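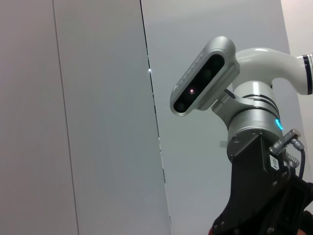

Section 3: Setting up the Lavau dehumidifier

Read this section before you plug the unit in. It covers placement, first start, the continuous drain hose, the humidity setting, and the filter. Wall mounting is not supported on any Lavau model.

3.1 Before you start

Keep the carton upright while you move it. If the unit has been on its side or upside down, for example in the back of a car, stand it up and leave it overnight before you switch it on. Running the compressor too soon can damage it, and this damage is not covered by the warranty.

Remove the tape from the bucket, the top grille, and the power cord. There is a foam block inside the bucket compartment. Pull the bucket out and take the block away, or the float will not move and the Bucket Full light will stay on.

You should have:

Dehumidifier with bucket fitted
Drain hose with threaded collar
Spare rubber washer
Four casters (large model only)
Filter, already installed behind the rear grille

The casters push in by hand. Empty the unit, lay a towel on the floor, and tip the unit back against a wall while you press each one in until it clicks. Do not lay it flat to do this.

3.2 Choosing a place

1. Pick a level, hard floor. Thick carpet can block the lower air intake.
2. Leave 12 inches of clear space behind the unit and on both sides. The top grille must be open to the room.
3. Keep it away from radiators, heating vents, and direct sun.
4. Close outside doors and windows in the area you want to dry. Inside doors can be left open if you want to treat more than one room, but the unit will run longer.
5. Check that the cord reaches a grounded outlet without being stretched.

CAUTION: Do not use an extension cord or power strip. Do not run the cord under a rug.

CAUTION: Do not use the unit in a bathroom with a shower, or anywhere it could be splashed.

In a basement, put the unit near the middle of the floor if you can. If one wall is damper than the others, place the unit on that side of the room but keep the clearance given in step 2. Move stored cardboard a little way off the wall so that air can pass behind it. Closets and storage spaces dry slowly with the door shut – leave them open for the first few days.

3.3 First start

1. Slide the bucket in until it is flush with the front of the cabinet.
2. Plug in the cord. The display shows two dashes.
3. Press Power. The fan starts at once. The compressor starts later.
4. Press Mode until the Continuous light comes on.
5. Leave the unit running until you have emptied the bucket at least once, then change to Auto as described in 3.5.

After any stop the compressor waits 5 minutes before it starts again. The fan may run during this time. This is normal and cannot be turned off.

You may hear a gurgling sound when the compressor stops. This is refrigerant moving through the coil.

Note: In a cool room, very little water will collect on the first day. If the room is below 41 °F the unit will shut itself off and show E2. Warm the room and press Power to clear the code.
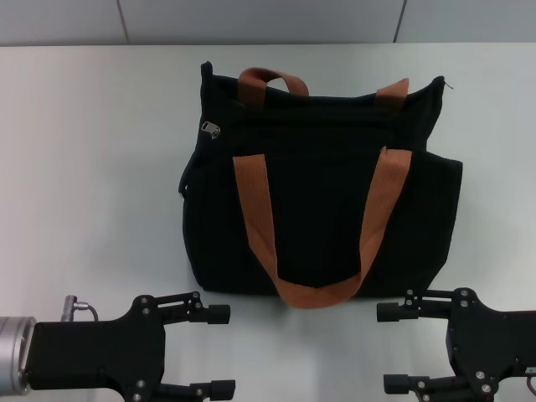
3.4 Connecting the drain hose

The bucket can be left in place while the hose is connected. Water leaves by the rear outlet and the bucket stays empty. The hose works by gravity only, so the drain must be lower than the outlet along the whole run.

1. Switch the unit off and unplug it.
2. Unscrew the cap on the rear outlet. Pull out the rubber plug behind it. Keep both.
3. Check that the washer is seated inside the hose collar.
4. Screw the collar on by hand. Do not use pliers.
5. Lead the free end to a floor drain or sink. Cut the hose if it is too long; a loop lying on the floor will hold water and stop the flow.
6. Plug in, switch on, and look at the collar after an hour for drips.

If the collar drips, remove it and turn the washer over, or fit the spare. Thread tape should not be needed.

If your drain is higher than the outlet, use a condensate pump. The Cenent pump kit fits this outlet without an adapter. Other pumps may need the Amau threaded adapter, sold separately. Follow the pump maker's instructions for its float switch and power supply.

CAUTION: Do not leave the hose connected in an unheated space in winter. Water left in it can freeze and back up into the cabinet.

To go back to using the bucket, refit the plug first and then the cap. The cap alone does not seal.

3.5 Setting the humidity

1. Press Mode until the Auto light comes on.
2. Press the up or down arrow. The display flashes the target humidity.
3. Stop at the level you want. The flashing ends after a few seconds and the display goes back to the room reading.

Start at 50 percent. If windows still fog or the room smells musty after a week, lower the setting by one step. A setting below 40 is seldom useful in a lived-in room and uses a good deal of power.

The reading on the display is taken at the rear of the cabinet. A separate gauge across the room may show a different figure. If the two are far apart even after the fan has been running for an hour, check that nothing is blocking the rear grille.

The display can also show room temperature. Hold both arrows together until a number with a degree mark appears, such as 71. Hold them again to return.

3.6 Filter

The Filter light comes on after 200 hours of fan time. In a dusty room, check sooner.

1. Switch off and unplug.
2. Press the two tabs on the rear grille and lift it away.
3. Slide the filter out to the left.
4. Vacuum it, or rinse it under lukewarm water with a little dish soap.
5. Let it dry fully in the air. Do not put it in a clothes dryer.
6. Refit the filter with the arrow pointing toward the cabinet, then close the grille.
7. Plug in and hold Mode until the Filter light goes out.

Do not run the unit without its filter, even for a short time. Replacement filters are listed under the Sriwong part number on the inside of the grille.

3.7 Storing the unit

Empty the bucket and wipe it dry. Run the fan alone for a few hours, with the hose removed, then unplug. Wind the cord loosely and cover the top grille with a cloth or the original bag. Store upright. When you bring the unit out again, in April or whenever the damp season starts where you live, repeat the steps in 3.3.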